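Dakex finishes overhaul of its laundry-room robot cell in Bremdale

BREMDALE, February – Dakex has put its household test cell back to work after a top-to-bottom service of the arm and its gripper, and the crew could not be happier with how it went.

The gripper had 1146 hours on it when Jolán Lengyel, who looks after the cell, took it off its mount. She cleaned the fingers, changed two worn bearings and checked all 17 screws in the housing with a torque driver. One was loose enough to turn by hand!

"You could hear it before you could feel it," said Lengyel. "A tiny click every time the wrist rolled over. I'm so glad we went looking."

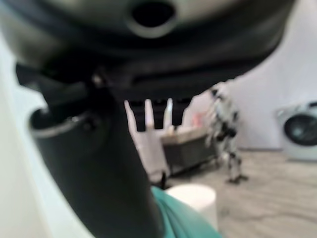
With the housing closed up again, Norbert Bodnár set the wrist camera's zero point and ran the arm through 20 slow poses, stopping at each one to compare readings. The whole calibration took about an hour, a big step up from last year, when the same job filled a Saturday.

Dakex has written the steps down in a short service guide, with torque values and a parts list, and will share it with its partners at Bridadau. The next service is due after another 476 hours.

Contact: Hipólito Godoy, Dakex press office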